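7. Marker cube and first grip check

Do this section after the jaws are on and before you book any time at the table. It takes an evening if you own the right hex key and two if you only think you do. The steps are the same for the left and right Melis grippers. Build both to the same stage before moving on, or you will end up with one excellent gripper and a drawer.

You will need:
Melis housing, assembled to the end of section 6
Two rubber jaws, already fitted
Marker cube (printed, white) and its sticker sheet
Mikus bracket with four M3 screws
Spring scale reading in grams
Steel ruler
Masking tape

7.1 Fitting the cube

1. Print the sticker sheet at 100 per cent. "Fit to page" is the default on the shop printer and has been the ruin of better builders than you. Measure one marker with the ruler and compare it with the size printed in the margin.

2. Trim the markers, leaving the white border on. The software needs that border more than you need a tidy edge.

3. Stick one marker to each exposed face of the cube. The small arrow in the margin points up. Press from the centre outward and chase the bubbles to the edge.

4. Screw the Mikus bracket to the top of the housing, finger-tight, all four screws. Slide the cube on until it clicks.

5. Set the distance from the front face of the cube to the jaw tips at 138 mm, then tighten the screws in a cross pattern. Check the distance again. It will have moved.

CAUTION: Do not use threadlocker on the bracket. The plastic goes cloudy, then it cracks, generally during a demonstration.

Note: Matte sticker stock only. Gloss looks lovely and throws the ceiling lights straight back at the camera.

7.2 Closing force

6. Hook the spring scale over the trigger and pull slowly until the jaw tips meet. You want 200 g on the left gripper and 200 g on the right. Anything up to 205 g is fine, and if you spend an hour chasing the last five you will get no sympathy from this manual.

7. If the pull is too heavy, back the spring screw off a quarter turn and try again. If it is too light, go the other way. If turning the screw changes nothing, the spring is sitting beside its post – see section 5, step 9, which you skipped.

8. Open and close the jaws slowly and look at the tips from the side. The rubber should meet evenly. A lopsided meeting means one jaw is seated a notch too far back.

CAUTION: Keep your fingertips out of the linkage while you do this. It won't break anything, but you will say a word the kids can hear.

7.3 First pick at the table

9. Load the Prillach tracker, choose "two hands" and wait for both names to turn green. If only one does, turn that gripper slowly in the light until the cube is seen.

10. Put something light and forgiving on the table. A scrunched bit of paper is ideal. A mug is not, however confident you feel.

11. Bring the grippers in from opposite sides at a relaxed pace, with the cubes facing up and out. Elbows loose. Stop short of the object and look at the screen. Both traces should sit still when your hands do.

12. Pick up the object with one gripper, lift it a hand's width, and set it down again. Swap hands and repeat. Save the run under your own initials in the Grolletti folder, and not under "test", of which there are already plenty.

Note: If the traces jitter, check the screws from step 5 before you blame the software. Then blame the software.
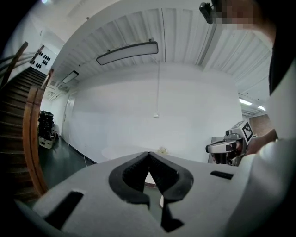 13. Once both hands give a steady trace, put a strip of masking tape across each bracket seam and draw a pencil line over it. If the line ever stops matching up, the cube has shifted and you are back at step 5.

14. Close the tracker before unplugging anything, and hang the grippers jaws down. Section 8 covers charging.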